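Why Does Wood Have Lines in It?
by Linnea Viklund 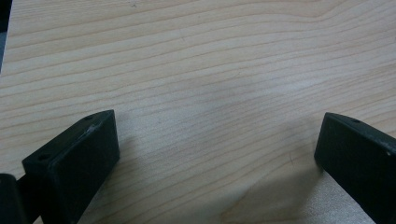 Grain lines in a piece of pale wood.

Have you ever been stuck at the table waiting for dinner and started following the lines in the wood with your finger? I used to do this at my grandmother's house every single August. I decided the lines were rivers, and the dark spots were islands, and my peas were boats (my grandmother did not think much of the boats). It took me years to find out that the lines were really a kind of diary, written by a tree!

Let's start with how a tree grows. You grow all over, so your arms get longer and your feet need new shoes. A tree does it differently. Its branches and roots get longer at the tips, and its trunk gets fatter by adding new wood on the outside, just under the bark. The part that makes the new wood is a very thin layer called the cambium. You say it KAM-bee-um. It goes all the way around the trunk like a sleeve.

In places with a warm season and a cold season, the cambium is busy in spring. There is usually plenty of water, the leaves are opening, and the tree is thirsty and in a hurry. Later in the summer things slow down, and the wood it makes then is often packed more tightly and looks darker. In winter the tree has a long rest. Then spring comes round again and off it goes.

So every year leaves a ring, and the edge between one year and the next shows up as a line. If you find a stump in the park, you can start in the middle and count outward. A stump with 40 rings comes from a tree that was growing for 40 years, which is probably older than your teacher, though I would check before you say so.

Wide rings often mean a good year, with lots of rain and sunshine. Skinny rings can mean a dry year, or a year when bigger trees were hogging the light. Scientists who study rings have a wonderful long name, dendrochronologists. My friend Farzana Mondal taught her class to say it by clapping once for each part: den-dro-kro-NOL-o-jists. By matching up rings from old beams and old trees, these scientists can sometimes work out the exact year a tree was cut down, even if it was cut in the year 1331! And some trees are so old that a person counting their rings would get past 2000 and still have more to go.

But wait, you may be thinking. Rings are round, and the lines on my table are long. Where did the circles go?

Good question, and the best way I know to answer it is with an onion. Ask a grown-up to cut one for you. If they slice straight across the middle, you see circles inside circles, just like a stump. If they cut another onion from top to bottom, you see long curved lines. It's the same sort of onion, with the same layers, and all that changed was the direction of the knife.

Boards are usually cut the long way, from one end of the trunk to the other. The saw goes through the layers lengthwise, so the rings turn into stripes. Where the trunk was nice and straight, the stripes are often straight too. Where the tree leaned, or bulged, or had to grow around the bottom of a branch, the stripes bend and swirl. A knot is the place where a branch was joined on, and the lines go around it the way water goes around a rock.

Try it yourself: make a grain rubbing

You will need a piece of thin paper, a crayon with its wrapper peeled off, and some rough old wood, such as a fence or a weathered bench. Very smooth furniture doesn't work as well, and the grown-ups won't like crayon on it anyway.

Lay the paper on the wood and ask a friend to hold it still. Rub the side of the crayon gently back and forth. After a little while the lines should begin to show. Rasha Hourani, who is 8, sent us a rubbing from her back fence and wrote, "I found a knot that looks like an owl and my brother says it is a potato."

We put it up on our wall, and so far the owl is winning.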